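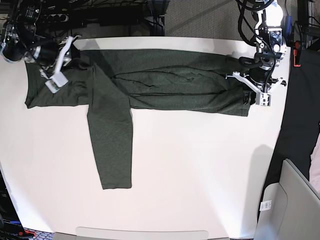
Two robot arms hold a long-sleeved top at either end at Cetard's open day in Cladstead.

A Cladstead company that is teaching robots to handle clothes opened its workshop to the public on Sunday, with 837 people coming through the doors between 10am and 4pm.

Cetard, which moved into the Batista Works from Prarnarstead last June, ran demonstrations every half hour. Visitors watched pairs of robot arms pick up, straighten and fold clothing on white tables, and could ask staff questions between sessions.

The company employs 14 people at the site and wants to sell its system to commercial laundries and to charities that sort donated clothes. It has no paying customers yet, but a trial at a laundry in Prarnarstead is due to start in the autumn.

Shuk-fan Fu, who runs the workshop, said folding was harder for a machine than most people expected.

"A box is the same shape every time you reach for it," she said. "A jumper isn't. You move one sleeve and the whole thing has changed, so the arms have to look again and decide where to take hold next."

The team has recorded 3,625 folds since the move, using tops, trousers, towels and pillowcases. Long sleeves still cause the most trouble, Ms Fu said, and thin fabrics are worse than thick ones. A T-shirt takes the robot a little under two minutes on a good run.

Several visitors asked whether the machines would replace laundry workers. Ms Fu told one group that folding was only a small part of the job and that the laundries she had spoken to were struggling to fill evening shifts. She said the company had not yet worked out how many staff would be needed alongside each pair of arms.

Valentyna Kushnir, who has worked in a hotel laundry in Cladstead for five years, came with her two sons. She said she was interested but not worried about her job.

"It is slow," she said. "I can do a stack of towels while it is still thinking about the first. But my back hurts at the end of the week and that thing's doesn't, so let's see how it is in a few years."

Her younger son had asked if it could do duvet covers. It cannot, at present.

Children were able to try a hand-operated gripper at a separate table near the entrance, and there was a queue for it for most of the afternoon. Tea and cakes were sold in the yard in aid of Cladstead food bank.

Cetard said it hoped to hold another open day in the spring. Schools and college groups that would like to visit before then can contact the workshop to arrange a weekday tour.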